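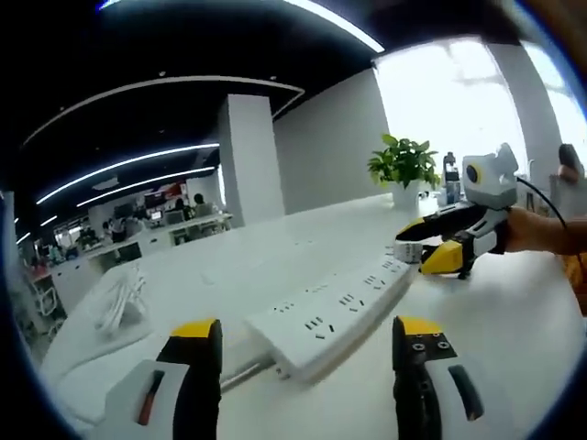
A long white power strip on the long table.

Week 5 notes: Reading a cafe menu like an owner

Hi all. I typed these up from my own scribbles, so they wander a bit. If you missed class, read the whole thing. If you were there, skip down to the part on pastry, where I got a number wrong on the board (thank you, Mingxuan Qiu, for catching it!).

We left off last week with the question of why two coffee shops on the same block can charge the same price for a latte and one of them closes by May. I said rent, you all said rent, and rent is a big piece of it. But I want us to look at the menu this time, since it's the one thing an owner can change overnight with a printer and a stubborn mood.

1. How long is the list?

I brought in the menu from Pakine, the little espresso bar in Destville where I used to work mornings. When I started there it had 40 drinks on it. Forty! Most of them were the same drink in a different syrup. The owner loved that board. What she didn't love was the milk fridge, which was packed with five kinds of milk, and two of those got poured down the sink every week.

Every item on a menu needs something behind it: an ingredient, a spot on a shelf, a step somebody has to remember at 7:30 with a line to the door. When you look at a menu for your project, write down the ingredients that show up in only one item. I call these orphans. A few orphans are fine (a place needs something odd to be known for). A lot of orphans means waste.

2. Drinks pay for the food, mostly

Brewed coffee costs very little to make. Espresso drinks cost more, and most of that is the milk. Smoothies look like a great deal on paper and then you remember the frozen fruit, the blender, the washing of the blender, and the person standing at the blender who isn't making anything else. Sivaprasad Achari asked if that labor should go in the cost of the drink. Yes, for this class, put it in. Plenty of owners leave it out and get a nice surprise of the bad kind at tax time.

3. Pastry, and the fix to my number

The example was Grerkimden, the bakery cafe with the almond buns. I gave you 3000 dollars for pastry sales in the month and then said they'd sold 1247 pieces. The second number was coffee. Pastry was 943 pieces. So the average pastry sale is 3000 divided by 943, or $3.18 a piece. Please fix this in your notes, because the homework uses it.

What I wanted you to see is that pastry has a clock on it. A bag of beans can wait until next week and a croissant can't. If you bake too few you're out by ten and people walk off with only a coffee. If you bake too many you're eating cheesecake for dinner on your couch, which I have done, and it gets old faster than you'd think.

Ways places deal with it:
Half price in the last hour. Easy, but regulars learn to wait.
Bake twice, once before opening and once late morning. Fresher, costs you a baker's time.
Turn leftovers into something else. Day-old croissants make very good almond croissants, and day-old cake goes into cake jars.
Take orders ahead for Saturday, when it's hardest to guess.

Chak-lun Mak made a good case for freezing shaped dough and baking it off as needed. I'd agree for cookies and scones. I'm pickier with anything laminated, but try it at home and bring me one.

4. The words on the menu

We ran short on time here. Quick version: say what it is first, then make it sound good. "Lemon cake with olive oil" tells me what I'm getting. "Sunshine Slice" makes me ask the cashier, and now there are four people behind me sighing. Han, the tea place we looked at in Week 2, does this really well. Plain name in big letters, one short line under it, price, done.

Homework

Pick one cafe you can walk into. Copy down the menu (ask before you take photos, please, and buy something!). Then:
Mark the orphans.
Choose three items you'd cut and say why in a sentence or two each.
Rewrite the names of two items.
Using the Grerkimden numbers, work out what happens to pastry sales if they sell the same number of pieces and raise the average price by 25 cents.

Guilan Su and Yichen Jia are working as a pair on this one and anybody else who wants to can pair up too, just put both names on top. One page is plenty.

Next week is portion size and cups. Bring a cup from wherever you usually get coffee, rinsed out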